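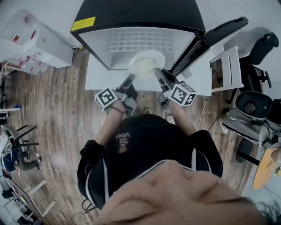 A plate of something plain, with two grippers pointed at it. Most shared suppers start out this way.

There is a particular kind of letter that comes through the door from the local police these days, printed on shiny paper, with a picture of a smiling officer and a number to ring that nobody on our road has ever got through on. Ours came in September. It told us that from the new year the neighbourhood team for Odoi would be "accessible through a range of digital channels", and it took me two readings and a cup of tea to work out that they were closing the front counter.

I should say straight away that I am fond of our police. I've lived here 39 years and I have had cause to be grateful to them more than once, the last time when my late husband drove the car very gently through the window of the dry cleaner's and a young constable sat with him on the kerb for the best part of an hour talking about cricket. So I am not writing as somebody with a grudge. I am writing because I think they are about to throw away the best thing they have, and I'd like them to stop and have a proper think first.

The counter isn't much to look at, I grant you. It has a bench, a scratched window, a bell, and a rack of leaflets about bicycle locks. But it also had, for most of the time I've known it, Fiifi Sulemana behind it, and if you grew up in this town you'll know exactly what that meant. He wasn't an officer, he was a civilian clerk, and he knew everyone. He knew whose lad had fallen out with whose, and which of the old boys would come in to report a stolen wallet every time his pension ran low and what he really needed was a chat and a lift home. People told him things. They told him things they would never in this life have typed into a box on a website.
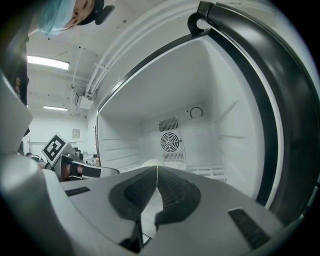 And that, it seems to me, is how crime gets noticed in a place like ours. It starts as something small and a bit embarrassing. A woman goes in about a parking ticket, and she's halfway back to the door when she turns round and says, "While I'm here, love, can I ask you something?" I know of one family whose troubles came to light in just that fashion, and I shan't say any more about them, except that they are safe and well and living by the sea.

The new arrangement is a reporting service run by a company called Zaveo. I have tried it, because I don't think it's fair to complain about a thing you haven't tried. My complaint was a modest one, somebody having helped themselves to the lead from the church porch. I was asked to choose a category. Then I was asked to choose a smaller category inside the first one, and whether the offender was known to me, and whether I felt the incident was motivated by any of a long list of things, none of which was lead. After all that I was given a reference number and an invitation to rate my experience out of five stars. I gave it three, as I was brought up to be polite.

I have a friend on the Zudulano estate who is 84 and sharp as a tack, and she got as far as the second page and shut the lid. She had seen a man trying car doors. She told me, and she told the girl at the chemist, and that's as far as it went.

Now, the other side has its case and I've listened to it. At the public meeting the superintendent told us that closing the counter would save 400 pounds a week, and that on some mornings only 2 people come in. He was very civil and he stayed to the end, which not all of them do. I believe his figures. What I don't believe is that you can judge a counter by how many people come through the door, any more than you can judge a smoke alarm by how often it goes off. A quiet morning with someone kind sitting behind the glass is still a morning when the door is open.

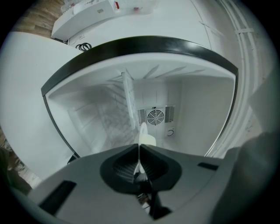

He also said that officers will be out and about more, holding surgeries in the library and the supermarket café. I'd be delighted, truly I would. But we've been promised that before. When they shut the counter over at Stutis we were told the same thing almost word for word, and my sister-in-law, who lives there and goes to that library twice a week for her large-print thrillers, has met an officer in it once. He was looking for the toilets.

There's a bigger worry underneath this, and I'll try to put it plainly. The police in this country only work if ordinary people are on speaking terms with them. That was always the idea. They depend on us to say what we've seen, and to come forward as witnesses, and to believe that when we do it'll be treated decently. You can't build that sort of trust in an emergency, when everyone is frightened and the blue lights are going. It gets built on dull days, over lost umbrellas and found dogs. I've a grandson of seventeen who has never in his life had a conversation with a police officer that wasn't the officer asking him where he was going. He's a lovely boy. I would so much like him to have had one of the other sort first.

We have a petition going, with 605 names on it at the last look, and it's on the table at the post office beside the charity Christmas cards if you'd care to add yours. Do bring your own pen, the one on the string has gone. And if you're the writing sort, write to the commissioner as well, by hand if you can manage it, and tell her about the time you went in to that counter and who you found there. Nearly everyone I've spoken to has a story of that kind once they've had a minute to think.

The decision will be taken in the new year. I shall be in the public seats with my flask, and there's room on the bench next to me.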